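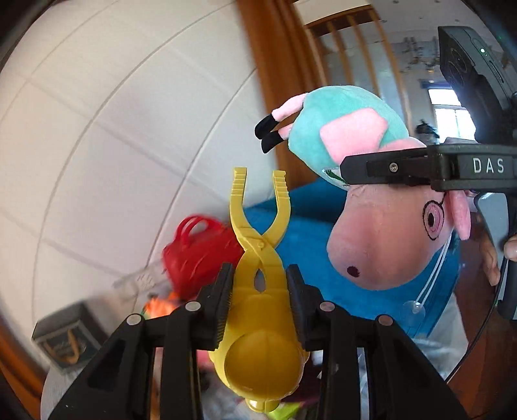 Krum Matić wrote back before breakfast to say that a snowball maker is only a pair of tongs with ambitions, and that I should weigh the snow before I weigh the opinion. Fair enough. He has had a set of them at Sorkthorpe for three winters and his come back in one piece, which mine do not.

Home | Diary | Repairs | Winter gear | Archive | Contact

Last updated: July

Cupboard day. I have put off the toy and winter shelf since the thaw and it has now reached the point where the door will not close. Started at 7:40, before the room warmed up.

The yellow snowball maker is the scissor type: two curved handles, one round pivot, a dome at the business end. Ridges on both handles for grip. The seam on the dome is faint, and I could only find it properly by running a thumbnail along it. Plastic of this kind fails at the pivot first. The load path is short and everything goes through one small circle of material. I opened and closed it thirty times over the sink and listened. No click. Slight drag in the last part of the closing stroke, probably grit. Rinsed it, dried it, repeated. Drag reduced but still present. Passed.

The second one, from the Rirkine box, did not pass. White stress line from the pivot outward on one arm, length 8 mm. It would survive powder and break on the first wet snow. I considered drilling a stop hole at the end of the crack and decided that the labor was worth more than the tool. Binned, after cutting the good half off to keep as a scoop for potting soil.

Krum's point about weighing is sound, so I went back to the January notes. Dry snow at minus nine would not hold a ball at all, regardless of how long the tool was held shut. At minus one it held in a single squeeze, and a ball came out at 300 g on the kitchen scale, heavier than I would want thrown at me. My conclusion then was that squeeze time does not matter much and temperature matters a great deal. I see no reason to revise it. I never tested the effect of a wet tool against a dry one. Put on the list for December.

The plush pig was next. Pink and teal, large, with black shoes and embroidered eyes. Embroidered eyes are the right choice for washing, as there is nothing hard to knock against the drum. The body has the mint-teal pile and the head is pink, so the question was dye. Tested a damp white cloth on the teal near the back, pressed for one minute: no transfer. Same on the pink: no transfer. Did the shoes as well, since black is the usual offender. Clean.

Dry weight 900 g. Cold wash, inside a pillowcase, lowest spin available. Nosipho Pretorius says to skip the spin and roll the thing in towels. I have tried her way with a smaller toy and it took two days to dry and smelled of pond. Will use the low spin and report. It goes in tomorrow when the line is free.

Rest of the shelf, in the order it came out:

Sled rope, 6 mm, frayed at one end. Melted the end and whipped it.
Mittens, four, of which three are left hands. Kept all four.
Matlala catalog from two winters back. Recycled.
Rolus storage bin, lid warped. The lid will go on if turned end for end, so somebody has been fitting it backward. That was me.
Bag of assorted clips. Did not sort.

The bin is rated for more than it is asked to hold. I put the snowball maker in on its side with the handles closed, on the theory that storing it open keeps a bending load on the pivot all summer. I have no evidence for this. The handles do spread when left alone, and a rubber band around them seems to be enough. The band will perish before the plastic does, so check it in the fall.

Shelf height was the other problem. The bin clears the upper board by a finger's width with the lid on correctly. With the lid backward it did not clear, hence the door. Moved the upper board up one peg anyway.

Finished 10:15. Door closes. Read the page counter while updating this: 1,381 visits, most of them to the zipper entry.

Still to do: wash pig, buy rubber bands, answer Krum and ask what grease he uses on his pivots, if any.

Recent entries
Zipper sliders, and when to give up on one
Sled runners: wax or no wax
Three left mittens
Drying times for stuffed toys, first attempt
Pegboard spacing in the hall cupboard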